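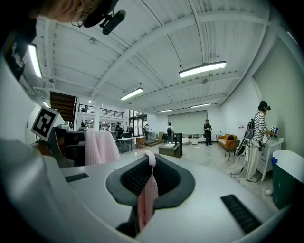 Home | Guides | Laundry | Reader Letters | Contact

How to Judge a Laundry-Folding Robot Claim Before You Believe It

Last updated: March

Every few months a reader sends me a clip of a machine folding a towel and asks whether to hold off on buying a new dryer. Keep your plans. Folding is a harder job than it looks, and most clips are put together so you won't notice. The steps below take 15 minutes and a basket of your own laundry.

Step 1. Do the chore yourself, slowly

Dump a mixed load on the bed. Fold 20 pieces and pay attention to your hands. You find a corner by feel, you shake the thing out, you change your mind about which side is up. Thin fabric slides over itself and sticks to its neighbors. Write down every move that wasn't a fold. My list was longer than I expected, and most of it was finding edges.

Step 2. Look at how the cloth starts out

If the towel is already flat on a table, the worst part is over before the clip begins. Ask for a start from a heap, straight out of a basket. Araceli Robles, who ran a hotel laundry in Jasness, told me her folding machines were fine as long as a person fed them the edge. She paid people to feed them the edge.

Step 3. Find out who is doing the work

There are three very different things that all get passed around as "robot does laundry." A machine may be working by itself. It may be steered by a person somewhere out of view. Or people may be doing the chore with gripper tools in their own hands so the motions can be recorded and used for training later. The last one is sensible research, but it tells you nothing yet about what a machine can do alone. If a person's arms are behind the grippers, credit the person.

Step 4. Try it with two pinchers

Get two pairs of kitchen tongs. Lift something light out of the basket by two corners and hold it up. The middle sags, and now you have no hand free to deal with it. Try to fold it in half without setting it down. Rodrigo Miranda, my neighbor, gave up on a pillowcase and used his chin.
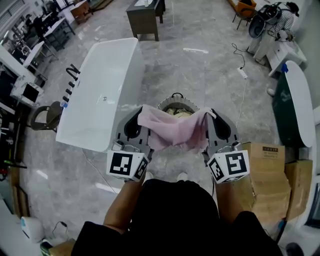

Step 5. Ask for the boring numbers

You want the time per piece, the number of tries, and what was left out of the pile. A seller at the Carrasco home show told me his machine had folded 127 shirts. I asked out of how many, and he gave me a brochure. Ask for 200 pieces in a row, with fitted sheets and kids' socks in there, and nobody helping.

Step 6. Count the chores around the chore

Somebody still sorts, empties the dryer, turns sleeves right side out and puts the stack away. If the machine needs you standing there for all of that, compare it with the few minutes you'd spend folding.

My answer for now is no, for a normal house with normal laundry. I'll redo this page when someone passes Step 5.

Related guides
Robot Vacuums and Stairs
Petside Litter Robot: Six Months In
Do Window-Washing Robots Leave Streaks?
Folding a Fitted Sheet by Hand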